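I have been going through the kitchen things a shelf at a time. The plan was to finish before December, and then it was to finish before we needed the big platters for somebody's birthday, and now there is no plan. I do a bit when I have the time.

This week was plates and trays. Plates are harder because I like them more. I have bought most of mine one or two at a time, usually from the secondhand place on the corner in Drorkstead, where everything on the back shelf is 50 cents. That is how you end up with a stack where hardly anything matches.

My rule is that a plate stays if I would reach for it on a normal weekday. White ones with a thin dark rim nearly always pass. They go with whatever is already on the table, and food looks fine on them. I am less fussy about the surface. Some potters leave it very smooth and some leave fine lines running from the middle out to the rim, and I prefer the lines. You do need to look at those in good light before you put them away, tilted so the shine moves across, or you miss a smear of old sauce and find it when guests are over.
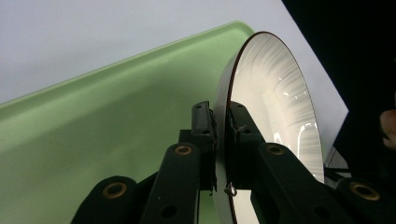
*White plate, thin brown-red rim. A keeper.*

I used to store plates flat in one tall stack. The ones at the bottom never got used, and getting to them meant lifting 25 others. Last year I bought a plate rack from Hundmont and now the everyday ones stand on edge. It takes up more width than the stack did, so I lost the spot where the colander lived. The colander is on a hook now. I don't love that, but it works.

The platters still lie flat, with a square of felt between each. I cut the felt myself from an old table pad and it was not a neat job.

Then trays. I had eight, which is a lot for a household that eats at the table. Two were warped and went out right away. One was the metal one with the handles, and that one stays for carrying things to the yard.

The plastic ones took longer. I don't mind plastic for this. It's light, it doesn't clang, and a small tray with a raised rim is useful for all kinds of jobs: sugar and tea bags, seed packets, the screws from whatever is being taken apart. The frosted kind gets blotchy, though. I tried plain dish soap, then baking soda paste, then a long soak with vinegar, and on my oldest one the marks got fainter but didn't leave. I put a sheet of white paper down before sorting this sort of thing. See-through colors are hard to judge on a brown counter, and pale green is the worst of them.

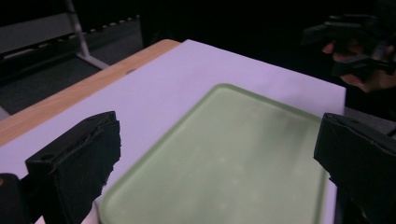
Ogola left a comment on my last post saying that cloudy plastic is usually tiny scratches, and that once it has gone that way no soak will bring it back: "I stopped scrubbing mine and put a cloth napkin in the bottom. Problem solved, for me anyway."

I may do that. I have plenty of napkins, and they are the next drawer down in any case.

Still to do: the mugs, the lids with no pots, and the deep cupboard by the stove – I haven't opened the back half of that one in a long time.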